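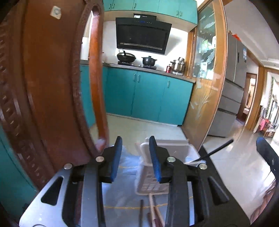 I have been trying to learn Korean for two years, and in May I finally moved from the beginner group to the one above it. I had put this off. The beginner group meets on Monday at seven and I knew where to sit.

The new group is run by So-yul Cheon, who also teaches at the college. She doesn't use a textbook. You bring a page of something you have tried to read during the week, and you read it out loud, and then the others ask you about it in Korean until you run out of words. I ran out of words fast. My first page was the back of a bag of rice flour and I thought that was clever, but it was mostly storage instructions and an address.

Vocabulary is my weak spot. I had been using an app called Findix, which shows you 42 cards a day whether you want them or not. By spring it said I knew 1463 words. I don't believe that number. I could recognize a lot of them on the screen, in the order the app liked to show them, but when Jin-sol Han asked me at the break what I had done over the weekend I could not come up with the word for "laundry." I know that word. I have swiped it away many times.

So I quit the app and went back to paper. I bought a pack of index cards and I write them myself, Korean on one side and a short sentence on the other with a gap where the word goes. No English unless I'm stuck. It's slower. I make maybe ten on a good evening, and I throw out a card once I've used the word with a real person. The pile stays small that way.

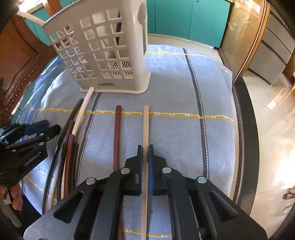
The other thing I changed was the time of day. I used to study after dinner, when I was tired and wanted to be finished. Now I do half an hour before work with coffee and the radio off. I read yesterday's cards first and then one paragraph of whatever I'm on. At the moment it's a children's book about a family who moves to an island, lent to me by Nam-gil Yoon. It has 70 pages and I'm on page 31. There are a lot of words for weather and boats that I will probably not need, but the dialogue is good, and people in it say the sort of things people say, like "put that down" and "who left the door open."

Listening is still bad. If someone speaks to me directly and knows I'm a learner, I get most of it. Two people talking to each other, I get the topic and the mood. On the phone I get nothing. Joni Räsänen, who is in the upper group with me and learned English before he started on Korean, told me it was the same for him with English and that the phone part came last, roughly a year after everything else. He suggested listening to the same five minutes of a show every day for a week. I tried it with a cooking program. By Friday I could hear where the words ended, and on Sunday I caught a joke about radishes.

I have also stopped apologizing before I speak. So-yul pointed out that I had a very smooth apology, better than anything that came after it, so people assumed I was further along than I am and answered at full speed. Now I just start with the noun and hope.

Next week I have to bring a new page. I've picked a notice from the lobby about the elevator being serviced, which has two verbs I've never seen and one very long sentence. I've read it four times and still can't tell if the elevator will be out for the morning or until the morning, so I'll be taking the stairs both days.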